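Vusisdale Household Help > Laundry and Textiles

Folding a large olive cloth with no clear edges: where to start?

Posted by Pruitt, Thursday

I have one large piece of olive cloth, matte, with a slight texture. It lives bunched up, and every time I need it I spend several minutes hunting for a corner. I would like to store it flat on a shelf with 300 mm of clear depth.

Method so far: pick up the cloth near the middle, let it hang, look for the lowest point, grab that. In theory the lowest point is a corner. In practice I get a lot of thick folds and no corner.

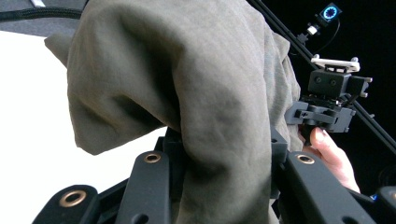
Does it matter which corner you find first?
The first corner can be any of the four. What matters is that the second one is next to it along the same edge, and you get there by running the hem through your fingers without letting go.

I understand that part. My trouble is the stage before it. I also want to know whether to press the cloth before folding or after. The iron is a Teltorar with a steam setting and I would prefer not to use it twice.

3 replies

Momus
Accepted reply

Your method is close but it stops one step early. The lowest point of a hanging cloth is only reliable if the cloth is hanging from a single point. If you pick it up by a handful, several layers are trapped in your grip and the part underneath is held up with them.

Procedure:

Lay the whole heap on a bed or table. Pinch one layer only and lift until the cloth is clear of the surface. Shake once, downward. Wait for it to stop swinging. Take the lowest point in your other hand and release the first. The new lowest point will usually be the opposite corner, or close to it.

Keep the corner you are holding. Follow the hem with your free hand to the next corner. Ignore any pointed flap that sticks out partway along unless you can feel two hems meeting in it. A fold in heavier cloth can stand up stiffly enough to pass for a corner, and it will waste your time. 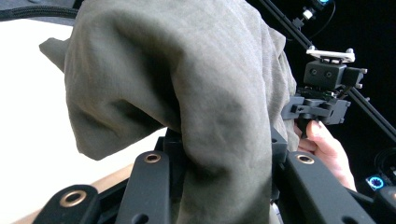 Teltorar_owner objects that this only works on a square or nearly square cloth, and that on a long narrow one the second lowest point can land anywhere on the far hem. I accept that. For a long piece, find one corner, then follow the short hem, which you will recognize by how soon it ends.

Once you have two adjacent corners, bring them together, run your hand down to the fold, and lay the cloth on the table with the fold facing you. Fold the length in half until it is narrower than the shelf. For 300 mm of depth I would stop at 260 to 280 mm, as folded cloth spreads a little under its own weight.

Pressing: before folding, slightly damp, and only if you care about creases when it comes out. Let it cool flat before you fold it. Warm cloth takes a set along the fold line. Check the care label for the temperature if there is one. If there isn't, start low and test on the hem.

Laundry_shelf_2695

I just roll mine. Takes under 60 seconds and no creases.

Momus

Rolling is fine for storage, but a loose roll of a big cloth is often fatter than the shelf is deep. Measure it first.

Dryline

One addition. Mark a corner. Two or three stitches of contrasting thread on the hem, right at the corner, on the back. You find it by color in the heap and skip the hanging step completely. I did this with a set of dust covers and have not searched for a corner since. Use thread that won't bleed in the wash.

Also check that the hems are the same length on opposite sides. If the cloth has pulled out of square, matching the corners will leave a ridge down the middle however carefully you smooth it. In that case match the corners, accept the uneven edge, and put that side to the back of the shelf.

Pruitt

Single layer pinch was what I was missing. Will stitch a corner as well. Marking as solved.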